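Home Open roles Where we work How we hire Contact

Part-time laundry and linen assistant, Hilham

Kimen looks after laundry, folding and bedroom changes for private homes in Hilham and Voicu. We are hiring two assistants for the Hilham round, starting in July. The work is steady and done on foot between houses that are close together.

What the job is

You visit a home, usually while the household is out, and deal with whatever clothes and bedding are waiting. That means sorting, folding, hanging, putting away and changing the beds. Washing is done at our Lirutow laundry room, so you will not be running machines in people's houses. Clean loads are delivered to the home before your visit.

Most homes do not have a table big enough for folding, so most folding gets done on the bed. Large pieces are laid out flat first, smoothed by hand from the middle toward the edges, then folded to the size of the shelf or drawer they go into. Dark clothes get checked for lint on both sides before they are folded. We supply the lint rollers and brushes. If the bed is due to be changed, fold first on the old sheet and change it afterward. 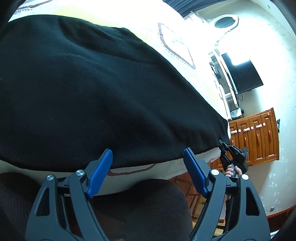

Anything with a care label you are unsure about goes on a hanger with a note — do not press it and do not guess. The same goes for missing buttons, pulled threads and stains that are still there after washing. Write down what you found and leave the item where the client will see it.

You would be expected to:

- fold shirts, knitwear, towels and fitted sheets to our standard sizes
- make beds, including double and bunk beds
- keep each person's clothes separate
- fill in the visit sheet before you leave
- return keys to the Hilham office by 5:30 p.m.

Hours and pay

Visits run from 9:00 a.m. to 3:00 p.m. with a paid half-hour break. Monthly pay before tax is $1719 during the training period and $2295 after that. There is a one-time payment of $200 for shoes and work clothes, paid with your first check. We do not ask staff to buy their own supplies.

Who should apply

Previous laundry, hotel or home care work is useful but we do not require it. You need to be able to stand and bend for most of a visit, carry a full basket up a flight of stairs, and read care labels in English. Some homes have cats or dogs, so tell us if you have an allergy and we will plan your round around it. You will be handling people's personal belongings, and we ask for two references from people who are not relatives.

Training takes place at Lirutow for the first week. After that you go out with an experienced assistant until you are both satisfied with the work — for most people this takes a month.

How to apply

Send a short letter saying what hours you can work and what similar work you have done, paid or at home. A resume is fine but optional. Address it to Soon-im Chae, Hilham office, or bring it in between 10:00 a.m. and noon. Applicants we want to meet will be asked to come in for a short talk and a folding trial with shirts, a fitted sheet and a coat. The trial is paid at the training rate.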